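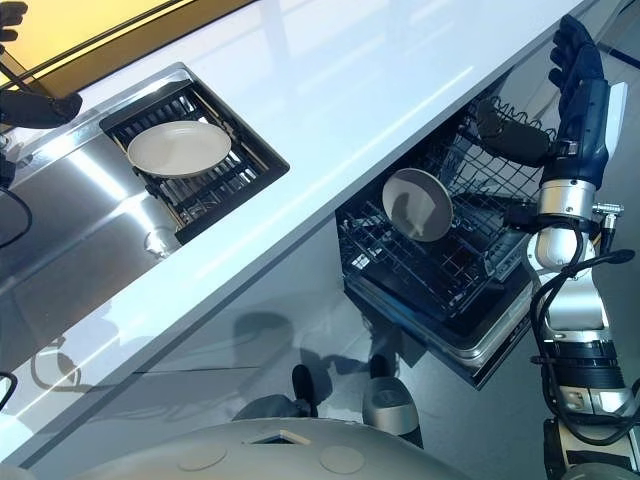 April, started 9.40

Dishwasher loading, right arm fault. Writing this up before I forget the order of things. Kamarul has the logs open and will add the currents when he has them.

Task as usual: pick a plate off the rack in the sink, carry it over the counter edge, stand it in the tines of the lower dishwasher rack. Same plates as last week, same start pose, feet parked in front of the open door. Build is the one Siobhán merged last night with the new wrist limits.

Run 258 went through clean. On run 259 the right wrist stopped dead on the way back up from the rack, with the hand open and nothing in it. No contact that I could see. The controller reported an encoder mismatch on wrist roll, held for a bit, then dropped the whole right arm to zero torque. The forearm swung down and hit the trim on the dishwasher door. I was standing at the left side and hit the stop, too late to make any difference.

Nobody hurt, no broken plates. Small dent in the door trim. Covers on the forearm look fine but I have not had them off.

The drop bothers me more than the mismatch. A joint fault is supposed to put the arm in a damped hold, and zero torque is only for the e-stop. Kevin says the fallback was changed when we moved to the Tristska drivers and the hold now depends on all the joints reporting. If one encoder goes quiet there is no hold for any of them. He thought that had been written down somewhere. I can't find it.

11.15

Power off, arm supported on the padded stand. Went over the cable bundle down the outside of the right arm. With the wrist at full roll the loop pulls tight and puts a side load on the connector. Wiggled it by hand with only the logic supply on and got the mismatch back after 10 tries or so. Swapped in the spare lead from the Stastik box and could not get it to come back at all.

So the new limits let the wrist roll further than the cable likes. Old limits never got there. Not Siobhán's mistake, the limits match the joint's data sheet and the cable isn't in the model.

Checked the left arm the same way. No fault, but the loop is routed the same and I don't trust it.

Kamarul's note: 1,509 encoder frames dropped on wrist roll over the morning, nearly all in the last few runs. The counter was there the whole time, it just isn't on the operator screen. Currents look normal right up to the stop.

14.30

Done:
Wrist roll limits put back to the old values, both arms.
Right cable re-clipped with more slack below the wrist.
Bad lead tagged and in the red tray. Please don't put it back in the box.

Still to do:
Kevin – fallback to hold the joints that are still reporting. No plate runs until it's tested on the stand, arm unloaded.
Kamarul – dropped frames on the operator screen, with a warning at a low count.
Siobhán – add the cable to the self-collision model, or at least a keep-out on roll.
Me – forearm covers off, look for cracks. Ask Noreen if the door trim needs replacing or if she can live with the dent.

Until then there are to be 2 people on every run, one with a hand on the stop and neither of them inside the reach of the arms. I was closer this morning than I should have been – the tape on the floor has worn off on that side and I'll redo it before we start again.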